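The Free Gift Is Never Free, and I Want Mine Anyway
Simão Bettencourt
6 Jul 2018
128 shares | 30 comments

I have 3,147 points at Trornlow. I know this because Trornlow writes to me about it more often than my brother writes to me about anything. For the points I could have a travel mug, a smaller travel mug, or ten percent off a third travel mug if I buy it before the end of the month. I've been a loyal customer for six years, and it has worked out to a mug.

I'd like to make a case against all of this: the points, the tiers, the little bonus item that slides out of the box when you were only expecting socks. I should admit up front that I'm a poor person to make it, having once driven across town to collect a free umbrella in a downpour. I got soaked on the way in. The umbrella opened on the third try and has not closed since.

My complaint begins with the word "reward." A reward used to be what you got for finding a lost dog. Now I get one for buying dishwasher tablets, a thing I was going to do regardless, unless I had decided to give up plates. Kasavis, where I buy the tablets, calls me a Gold Friend. My wife shops there twice as much and is only a Silver Friend, as she won't give them her birthday. We don't discuss it at dinner.

Then there is the minimum order. Lirkitz will send you a surprise gift if you spend 30 dollars, and no cart in the history of commerce has ever come to 30 dollars on its own. It comes to 26. So you go looking for four dollars' worth of something, and the something costs nine, and you have paid nine dollars for a free gift that you'd have crossed the street to avoid if a man had tried to hand it to you outside the station. Mine was a keychain with a flashlight in it. I have five of those already. If the power ever goes out on our street I will be able to guide in aircraft.

I asked my sister-in-law, who used to pack boxes for Dramani in the holiday rush, how they chose which gift went to which customer. I had imagined a formula. She said you reached into the bin.

It all adds up, and it adds up on surfaces. Every home I know has a spot where the small stuff settles, the snacks and the toys and the gadgets that arrived with or without an invitation, and people who would never let a newspaper sit overnight will walk past it for years.

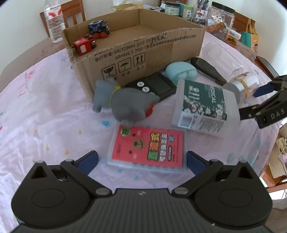
The drawer problem

The trouble with small things is that each one is too small to throw out. A broken sofa forces a decision. You call someone, you pay someone, and you stand at the window feeling lighter. A rubber duck in a graduation cap asks nothing of you, so it stays, and it brings its friends. I cleaned out our hall drawer in June and found three tape measures, a whistle, and a tin of mints from a bank that no longer exists. I ate one of the mints. I don't recommend it.

My neighbor claims to have solved this by refusing everything at the counter. "No thank you, I don't need the tote bag," he says, loudly, so the line can hear him. I admire the principle. I've also seen his garage.

The defenders of the freebie say it does no harm and gives people a little lift, and I can't tell you they're wrong about the lift. I've felt it. A package comes, you shake out the packing paper, and something drops onto the rug that you didn't order. For a second you are seven years old. Then you read the label and it's a silicone lid for half an avocado.

What I'd like is a box to tick at checkout that says "Keep the gift, knock off what it cost you." I suspect the figure would be so low that the stores would be embarrassed to print it. I'd take it all the same. I'd take eleven cents, and after 400 orders I'd have enough to buy lunch, which I could then eat without a commemorative spork.

Until then I'm 53 points short of the good travel mug, the one with the handle, and we're nearly out of dishwasher tablets. Trornlow carries those too. I'm only going in to look.

More opinion
Who Decided the Restaurant Table Needed a Number on a Stick?
In Praise of the Boring Birthday Card
Your Password Must Contain a Regret
I Have Read the Assembly Instructions and I Have Notes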